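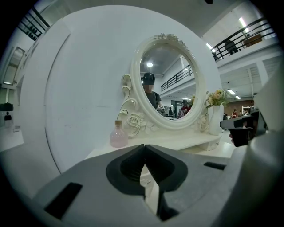 Week 2 handout: Styling a vanity

OK, so Monday we finally get to the fun part! Before you buy a single thing, look at what the mirror is already doing. An ornate one (scrollwork, sculpted flowers, the whole birthday cake) is your main event, and everything on the tabletop has to get along with it.

My usual setup is one bottle on the left and a vase on the right, tucked close enough that a few leaves spill over the glass. I love peach and yellow against white, and yes, artificial flowers are fine by me. Pale pink glass with a cork stopper is pretty too, just keep it low.

Sit down and check the reflection before you call it finished. I always forget the ceiling light.

For class: bring 2 small objects and a cloth. Reading is the Jaramillo packet, first 13 pages. We're in room 2171.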